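Subject: Re: [kesside-makers] Printed holder, which layer height and where to put it

On October evening a member wrote:
> I want to print the cream holder with the two openings, one above
> the other. Is 300 g of filament enough? And do you glue it or
> only hang it? My bench in Clelter has very little free space.

Hello all,

300 g is more than enough, I had plenty left on the spool. I bought 1000 g of the cream white from Jernon and I am still using it for small parts.

I did not glue mine. Glue makes it difficult when you want to change the shape later, and I have already changed it two times. The first version had straight walls and sharp corners. The rounded one is nicer to hold and also easier to clean – a dry brush is enough.

What I would do in your place:

1. Print the letters standing out from the outer curve, not cut into it. Mine says HOY, running sideways along the front, and it is still easy to read.

2. Keep the small round hole on the inner wall of each opening. If you close them in the model, you must drill later, and I broke one holder like this.

3. Do not sand the outside. The fine layer lines stay visible, but I like them.
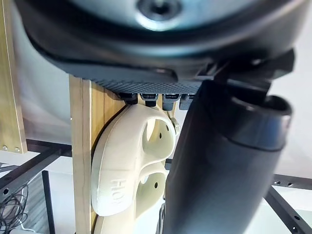
4. Measure your own place before you print. My file is made for my bench, and over 10 mm of difference will need a new drawing.

I can put the file in the Shemweta folder tonight. Please write if you cannot open it.

Best regards from Kesside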